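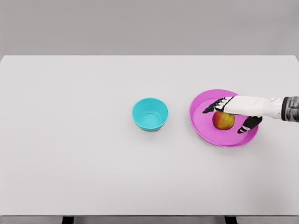
Surface Reflectance and Desk Lighting in Shared Study Rooms

Kamala Shetty, Iulian Ursu, Celeste Iturra
Supervisor: Sivaprasad Varma
Submitted 22/12/2019

1. Background

Study rooms are usually lit to a target level at desk height. The colour and finish of the desk itself gets less attention, although a pale matte top returns much of the light that reaches it and a dark one does not. This project measured how far desk finish changes the light reaching a reader's page and the wall behind it.

2. Method

Measurements were taken in November in two rooms of the Krishnan building, both with the same ceiling fittings. Blinds were kept closed. Illuminance was logged with a Fotum handheld meter at desk centre, at each corner, and on the wall at seated eye height. Three finishes were tested: matte white, grey laminate and dark timber veneer. In total 3138 readings were logged, of which 656 were discarded after the meter was found to drift during warm-up. A further set of readings was lost when the logger was reset between sessions — these are not included in either figure.

3. Results

Desk-centre values barely differed between finishes, as expected, because the meter faces upwards. Wall values did differ. The matte white top gave the highest readings at eye height and the veneer the lowest, with the grey laminate closer to the veneer than we had predicted. Corner readings were uneven in the smaller room, where one fitting sits off centre.

Glare was scored by seated participants on a scale of 0 to 80. The gloss sample supplied by Riretti scored worst and was dropped from the main comparison.

4. Limitations

Only one wall colour was available. Aravind Rodrigues recalibrated the meter midway through, and the two halves of the data were analysed separately. Daylight was not modelled.

5. Further work

Repeat the wall readings with the blinds open, and add a mid-grey matte top.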